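Nornham Furniture Library
The Library will reopen its lending hall on Saturday. Over the next few posts we set out what members should know about the refurbished worktables and how to look after tables they have on loan.

Nornham Furniture Library
The hall holds 70 tables. Each has been sanded, inspected and returned to its bay. Our thanks go to Macarena Villanueva and Jaxon Lemieux of the workshop, who directed the work through October.

Nornham Furniture Library
Members asked why the tops were sanded and not replaced. A sound softwood panel can be resurfaced several times. New tops were quoted at 339 dollars each, and the Library could not justify that cost for furniture still in good order.

Nornham Furniture Library
The old varnish has been removed in full. Several tables from the Paltine reading room carried three coats of different ages, and these took the longest. Members who remember them as dark orange will find them much paler.

Nornham Furniture Library
Daily care is simple. Wipe the top with a cloth that has been wrung out well, following the direction of the grain. Dry it at once. Please do not use scouring pads, bleach or any polish containing silicone.

Nornham Furniture Library
Hot dishes and wet plant pots must stand on a mat. Two mats are supplied with every table and should come back with it. Replacement mats are available at the front desk.

Nornham Furniture Library
Rings and light scratches should be reported, not repaired at home. Last year a member treated a scratch with coarse paper, working across the grain, and the whole top had to be taken down again. The workshop uses 2 grades of paper and has the means to collect the dust.

Nornham Furniture Library
On the matter of joints: many of our tops are made from narrower strips glued together. Where strips meet end to end, the grain and the color will change abruptly. We have received inquiries from members who took such a seam for a crack.
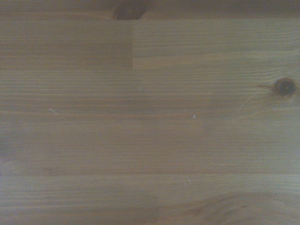 Nornham Furniture Library
A seam of this kind needs no filler. A crack is a different matter – it will usually catch a fingernail drawn lightly across it. If you find one, stop using the table and write to Zdeňka Danko at the loans desk.

Nornham Furniture Library
Knots are likewise a natural part of the timber and are not recorded as damage on the loan sheet. A loose knot should be reported. Tables will not be exchanged on the grounds of color or figure.

Nornham Furniture Library
Reservations open at 9 a.m. on Saturday, in person only. Collection is from the side entrance on Shek Lane. Please bring your membership card and a second person to carry – the larger tables cannot be moved safely by one.

Nornham Furniture Library
Questions about delivery should be addressed to Kianoush Daneshvar at the front desk.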